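I let Maiara Fontes talk me into the Cavwood robotics club in July, and I still have my doubts. The pitch was that 30 practice runs a night teach a machine to handle cloth. Maybe. My arms got tired well before I learned anything.

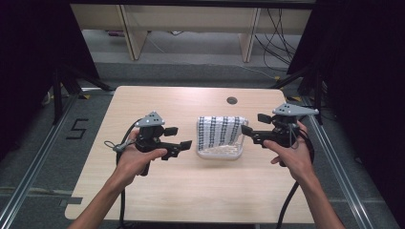

Both grippers open, cloth over the plastic box.

Jalen wants 800 runs before the fall meet. I asked what happens if the towels there are a different size and he said we'd see. I'm going back tomorrow at 2, mostly to argue.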